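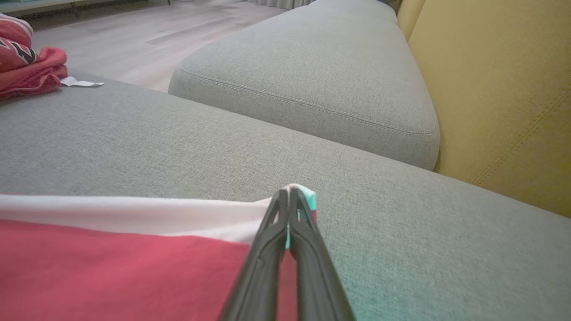
Photo credit: Nikola Olszewski

Jukard is a soccer video game developed by Liris and published by Minami for home consoles and computers. It is the follow-up to Jomanis, a smaller game by the same studio, and keeps that game's side-on camera and slow passing. The publisher has described Jukard as "the first soccer game that learns how you play," a claim that has been repeated in most coverage of the game and has never been properly shown to be true.

Gameplay

Matches are played between two teams of 11, with the player controlling whoever is nearest the ball. Passing and shooting share one button, and the length of the press decides which of the two happens. Sprinting drains a stamina bar that doesn't refill until halftime, so games tend to slow down badly in the last part of each half. Supporters call this realistic. It also makes late comebacks close to impossible against a team that simply holds the ball at the back.

The main single-player mode is called Long Season. The player takes charge of a club in the lowest of 5 divisions and handles transfers, training and match days. Box text promises that "every decision matters." In practice, a club that is left on automatic training finishes in much the same place as one managed by hand, and players on the game's message board have posted season tables to make the point. Liris replied that the tables came from short saves and that the effects build up over time. It didn't say how much time.

Online play is split into ranked and casual matches. Ranked matches use a point system that resets every November, with a small cosmetic reward for each level reached. Weather, crowd noise and stadium size are the same for both sides in ranked play, though the game's menus still list a "home advantage" rating next to each stadium. What this rating does online, if anything, is not explained in the manual.

Player ratings

Each player in the game has an overall rating. At launch the highest was 98 and the average starting player in the top division was rated 83. The gap looks large on paper. Users who compared sprint speed in the practice arena found little difference between the two, and concluded that the overall number has more to do with transfer price than with anything on the field. The studio has said the ratings are "holistic," a word it has yet to define.

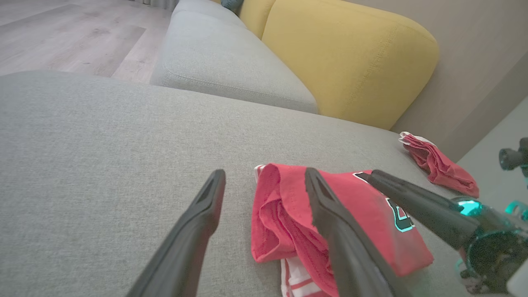

Ratings are updated during the season through free downloads. These updates are said to follow a formula, but the formula hasn't been published, and several changes have gone in the opposite direction from the notes that came with them. A goalkeeper listed as improved in one update had in fact lost points for handling and gained them for heading.

Adaptive opponents

The feature most heavily promoted before release was the adaptive opponent system. According to Minami, the computer side studies the player's habits and changes its tactics to match. Nikola Olszewski, who writes a long-running column on sports games, tested this by attacking only down the left wing for a full season of Long Season. The opposing right back was moved deeper after a few matches, and after that there was no further change. Olszewski wrote that the system was "a switch with two positions" and that Jomanis had the same switch.

Liris disputed the column and pointed to the Expert setting, where it says the system is fully active. Later tests on Expert were mixed. Opponents there are faster and foul more often, which makes it hard to separate better tactics from plain higher speed.

Release and updates

The game was released on Fri 3 March. Version 2 added substitutions during stoppages, custom kits and a replay editor. The release notes also mention "smarter referees," although offside calls in the new version appear to work as they did before.

Minami has called Jukard its most successful sports release. It hasn't given sales figures, and the statement doesn't say how many other sports releases are being counted.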